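Research > Working Papers > Local Government

Jun 26, 2026 | By Reinhold Pfeiffer

We use cookies to remember your reading preferences. By continuing you agree to our cookie policy.

4. Who was holding the line? Shared authority in the Tivthorpe-Lernotach boundary change 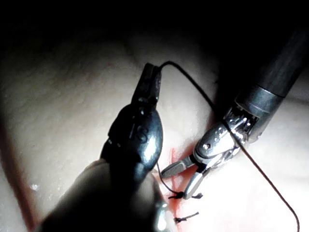
When I first read the order that moved the Stirka estate out of Tivthorpe and into Lernotach, I assumed I'd find one office that had drawn the new line. I spent most of January looking for it! What I found was a state boundaries office and a pair of councils, all with legal power over the same strip of houses, and all writing as if the others were there to help. I've come to think of it as a two-instrument job. In Figure 1 a dark instrument comes up from the lower left and a silver-jawed one reaches in from the upper right, and both are at work over the same pale pad. The state came at Stirka from one side with its population rules and the councils came from the other with their rates books (and their grudges, which go back a long way), and the residents were the bit in the middle.

That picture matters for how I've read the submissions. The consultation drew 3,000 of them, a huge number for a place that size, and the state's summary report treats the lot as a vote for or against. I don't think that holds up. I drew 214 submissions at random and read every one, some of them three or four times, and plenty of people weren't taking a side on the boundary at all. They wanted to know who would pick up the bins, or whether the kids would still get into the same pool at the local rate, or who to ring when the drain on Psarras Road backed up. In 89 of the 214 the writer puts a direct question to somebody in government. The published response answers none of those questions individually, and I couldn't find replies in either council's correspondence register.

It's worth stopping on that for a moment. Under the rules as they stood, a submission had to be "considered" by the state office and "noted" by the affected councils. Neither word is defined. The Tivthorpe clerk I interviewed told me she took "noted" to mean filed, full stop, and that anything needing an answer would be dealt with by the state. The state officer told me (quite cheerfully, I should say) that service questions were plainly a council matter. So a letter about a blocked drain went to both and was answered by neither. I've called this the double-receipt problem in earlier drafts and I'm still not mad about the name, but I haven't come up with a better one.

A word on the coding. There were 2 coders, me and a graduate student who had never set foot in Lernotach, and I was glad of that distance because I grew up a short drive away and have opinions. We disagreed most often over tone. I'd read a line such as "perhaps someone could explain" as sarcasm and she'd read it as a polite request - so we ended up coding any such line as a question and leaving the mood out of it. That choice pushes the share of questions up a bit compared with my own first reading, and anyone reusing the data should keep it in mind.

The councils' minutes tell a thinner story. Tivthorpe debated the order at one ordinary meeting, mostly on the lost rates revenue, and Lernotach dealt with it in a closed session whose minutes record only the motion and the mover. I asked for the background papers and was told they'd been returned to the state office, which then referred me back to Lernotach. The request is still open, and Section 5 works from the public record alone.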